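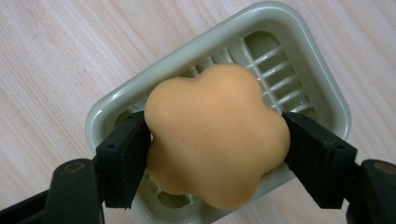
Katsuhiko Iwasaki wants to know how you get anyone to read a brand new newsletter when you've got no list at all. He set his up in February, it covers secondhand menswear, and so far he has 8 subscribers (two are his parents). Do you pay for ads? Swap mentions? Just keep going?

2 replies

Ada Grasso
Oh, I remember the 8 subscriber stage! Mine is about vintage knitwear and I sat at a number like that for ages. I'd leave the ads alone for now. I put money into them early on and got a pile of sign-ups who never opened a thing. What did work for me was swapping. I wrote to a few people with lists close to my size, told them which issue of theirs I liked, and asked if they'd mention mine if I mentioned theirs. Most said yes.

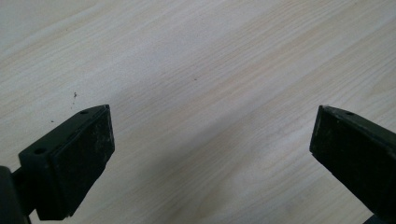 The other thing I'd do is put your best issue on the sign-up page, the whole thing, so people can read it before they hand over an email. I use Stellover and it lets you pin one — no idea if yours does. Mine is the one on fixing moth holes, and it still brings people in. I got to 200 that way and then to 1000, but slowly, so please don't check the number every morning like I did. Also pick one day and stick with it. I went out whenever I felt like it at first and I think I lost people over that.

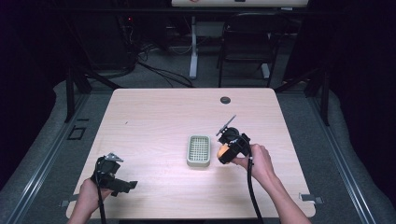

Gaetano Longo disagrees on the ads. A small budget is fine if you point it at one town, he writes, and he got his first real readers that way in Paltthorpe. Swaps did nothing for him. He also says to fix your subject lines, "Issue 4" tells me nothing.

Ada Grasso
Fair enough on the subject lines, mine were just as bad! On ads I guess it depends what you sell. I don't sell anything, so it was only ever money going out. Katsuhiko, if you post the link I'll sign up.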